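Robot Learning for Household Tasks
Handout for Week 7: Training in simulation with changed camera views

Please read these notes before the Friday tutorial. They continue from last week, when we talked about the Collwood method and why a policy that is trained with one fixed camera often fails when the camera is moved by a small amount.

1. The problem

A two-armed mobile robot sees the room from a camera on its own body. When the base rolls over a bump, or when the body leans, the whole picture turns. A person does not notice this in daily life, because our eyes and inner ear correct it for us. A policy network has no such help. It learned that the floor is at the bottom of the picture and that a table top is level, and it uses these facts even if no one asked it to.

In the Garano simulator we can make this problem as large as we want. The room, the furniture and the small objects stay in their places, and only the camera is rotated. The correct action in the world is therefore the same, but the input looks very different.

2. The method

The method has two parts. In the first part we collect demonstrations with the normal camera. The course set has 1000 demonstrations in living rooms, all with the same robot model. In the second part we render each demonstration again from changed views, and we keep the joint commands exactly as they were. The policy is then trained on both sets together. The extra rendering costs computer time but no human time, and this is the main attraction of the method.

One detail is easy to miss. The gripper positions must be stored in the frame of the robot base — if you store them in the camera frame, you have to rotate them too, and many student projects in past years lost a week by forgetting this.

The living room below is from the strongly tilted group. Before you read section 3, find the long stick held by the right arm and decide in which direction the robot should move it to bring it away from the coffee table.
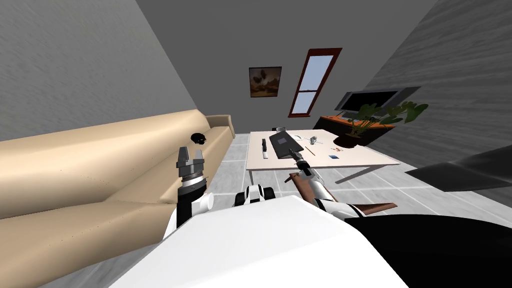
Figure 1. Tilted view of the living room. Left gripper open near the sofa, right arm with the brown stick.

Most students answer with a direction on the picture, such as "down and right". Please write your answer again as a direction in the room. The lines between the floor tiles and the sides of the window are useful for this, and so is the edge of the table. In the tutorial we will compare the two answers.

3. Results

We compared two policies on 700 test runs each. Policy A was trained with the normal camera only. Policy B was trained with the normal and the changed views. With the level camera there was no clear difference between them. With the strong tilt, Policy A often reached for a point beside the object, and the error grew with the angle. Policy B kept most of its performance.

The small objects were the weak point for both. Thin things on a table cover very few pixels, and after rotation their edges become less sharp. Training for longer, up to step 3580, did not repair this.

4. Limits

The Talukder test, which we will use in the assignment, changes the camera angle but not the light. So we cannot say from it how the policy behaves in a dark room. Also, the tilt is constant during one run. A real robot that rocks while it drives is a harder case — we come back to it in November.

5. For the tutorial

Bring your two written answers for Figure 1. Install the Pranditz viewer and check that it opens the sample room. Read section 2 again and be ready to explain in your own words why the joint commands do not change when the camera does.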